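3.2 Visit to the Groltoro open day

Our group of 17 attended the Groltoro open day at Remgate on a Friday in June. Staff first ran the handling task in simulation, then on the real arm – a useful order for comparing the two. The simulated task had been repeated 2000 times before our visit. We were permitted to alter 2 settings, grip force and approach speed, and to record the outcome.
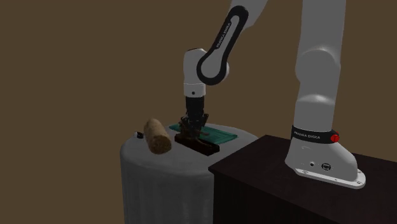

Figure 4. Simulated Franka Emika arm with its gripper lowered to a dark block on the cloth-covered table.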